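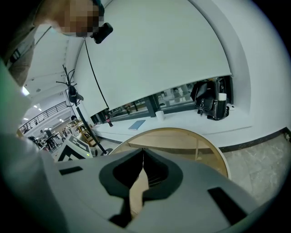
**Internal window ledge – shelf or not a shelf?**

**plumduff**

Evening all. We've got one of those internal openings in our new place, a long horizontal window between the back room and the room next door, white wall above, dark metal frames, and a white ledge running along the bottom of it. I love it. I loved it in the brochure and I loved it on the day we moved in. Since then it has turned into the place where everything gets dumped.

My bag lives on it. There's always a cup. By the end of the week you can add post, a phone charger, one glove and whatever my other half has taken out of his pockets. I wipe it down, it looks gorgeous for an evening, and then the bag goes back up and off we go again.

So do I give in and treat it as a proper shelf (trays, hooks underneath, that sort of thing) or do I get tough and keep it clear? The front door is at the other end of the flat, if that matters. Ledge is painted, no idea what's under the paint.

**Gorsebank_Jo**

Give in! We fought ours for 2 years and I've never been happier than when I stopped. If a bag keeps landing somewhere, that's where the bag wants to be. I put a long shallow tray on mine for keys and post and it looks completely deliberate now. People even compliment it, the fools.

**tidewrack**

Have to disagree with Jo, sorry. The whole point of an opening like that is borrowed light. Ours faces a hallway that's pitch dark in February, and when the ledge is piled up you really notice the difference on the other side. One plant in the middle, nothing else, and be horrible about it to everyone you live with.

Also a rucksack will mark the paint. Buckles and zips, every time it's dragged off. I've got the scratches to prove it.

**plumduff**

Oh no, mine is a black one with metal buckles and zips and I do drag it. Just went and ran my finger along the edge and there are a few little nicks, I'd assumed they were there when we bought it. Right.

Light isn't such a problem for us, the room through the other side has its own windows. It's more that I can see the clutter from both rooms, so it's twice the mess for the price of one.

**Manee Suwannarat**

Hello, I fit interiors for a living so I see a lot of these. Tidewrack is right about the paint. Most of them are MDF with a couple of coats of ordinary eggshell, and that was never meant for bags being hauled across it. If you want to use it as a shelf, rub it down, fill the nicks, prime it, and put on a proper hard-wearing floor or trim paint. Leave it a good few days before anything heavy goes back. Everyone skips that bit and then the base of something sticks to it.

The cup worries me more than the bag, to be fair. Water gets under a ring, finds the nick, and MDF swells. Once it's puffed up you're cutting it out.

I did a job in Stornedton where the owner had an oak board cut to lie on top of the painted ledge, just resting there with thin felt pads underneath. Cups, bags, cat, all fine. Cost her less than repainting.

**Gorsebank_Jo**

Ooh, I like the loose board idea. Plallstead timber yard do offcuts if you're anywhere near, I got a lovely bit of ash there for the bathroom.

**oldkettle541**

Nobody's asked the obvious, why is the bag going there in the first place? Put 3 hooks on the nearest wall at hip height. Hip height mind, not up where coats go, you want to be able to drop it on without thinking. Mine are the plain Undar ones, been up for ages with a full work bag on them.

**tidewrack**

Hooks on the nearest wall just means the mess is on the wall. But it's off the ledge, so I'll allow it.

**plumduff**

You're all brilliant (even though you can't agree on anything). Had a chat at home and this is where we've got to – one hook for my bag, one for his, and a loose board on the ledge because I know full well the cups aren't going anywhere. Tidewrack, there will be a plant, I promise, just possibly not in the middle.

Manee, quick one, would you run the board the full length or stop it short at the ends?

**Manee Suwannarat**

Full length, but leave a 4 mm gap at each end so it can move a bit. Measure it in more than one place too, those openings are never square. Oil it on both faces before it goes down, otherwise it'll cup.

**oldkettle541**

A cup on a cupped board. Sorry. Hip height, plumduff, don't forget.

**plumduff**

Hip height, noted! Whose hips though, he's a foot taller than me.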